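Bimanual Pick-and-Turn: Keeping Two Arms Out of Each Other's Way

Project report, Skustumcombe Robotics Lab
Submitted January 9, 2019

1. What the project covers

Our group took over the Furnelia code base in April. It already had drivers for both arms and a simple planner, but the planner treated each arm as if the other one did not exist. Any task in the middle of the table ended with one of us holding the stop button. The goal of this project was to write a coordination layer that lets both arms work in the shared area without stopping every few seconds.

We did not change the low-level joint control. Everything described in this report runs above it, in a single process that receives the planned paths from both arms and decides when each one is allowed to move.

2. First version: the zone lock

The first version split the table into a left zone, a right zone and a shared middle zone. An arm had to request a lock before entering the middle and release it on the way out. This took 2 days to write and was safe, but it made the second arm useless for anything that needed both grippers on one object. Turning a remote control over, for example, needs one gripper to hold an end while the other moves around it.

The lock also had a bug that took us a long time to find. If a plan was canceled while the arm was inside the middle zone, the lock was released right away, even though the arm was still there. We fixed this by tying the release to the measured joint positions instead of the plan state.

3. Second version: time-stepped checking

The second version drops the zones. Each link is covered with capsules, and both paths are checked against each other at every time step. When two capsules come closer than the margin, the arm with the lower priority slows down along its own path. It does not replan unless slowing down fails. With the grippers facing each other over the center of the table and only a narrow gap between them, the zone lock would have refused the second arm, while the new checker accepts the pose.

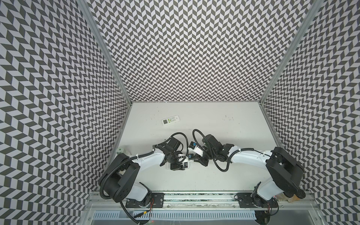
Boyang Luo was not convinced by slowing down as the default, and asked in the review what happens when the higher-priority arm is itself waiting for the other one to let go. In that case both arms stop, and the first draft of our code had no way out of it. We added a timeout that swaps the priorities and lets the blocked arm back away along the path it came in on. It is not elegant – a proper scheduler would see the problem before the motion starts – but it was small enough to test well.

4. Tests

We ran 74 trials of the turning task with the second version. Of these, 4 ended in a full stop that needed a person to restart the process. In 2 of them the timeout swapped priorities back and forth without either arm making progress. The other stops came from the capsule around the wrist cable, which we had drawn too large.

5. Open problems

The capsules are still set by hand in a text file, and a change to a gripper bracket means editing it again. The cable loops at the wrists bend as the arms move, and a fixed capsule is a poor fit for them. The Wosham group uses a planner by Zou that handles bending parts, and we would like to try it next term. The priority swap also needs a limit on how many times it can happen in one motion.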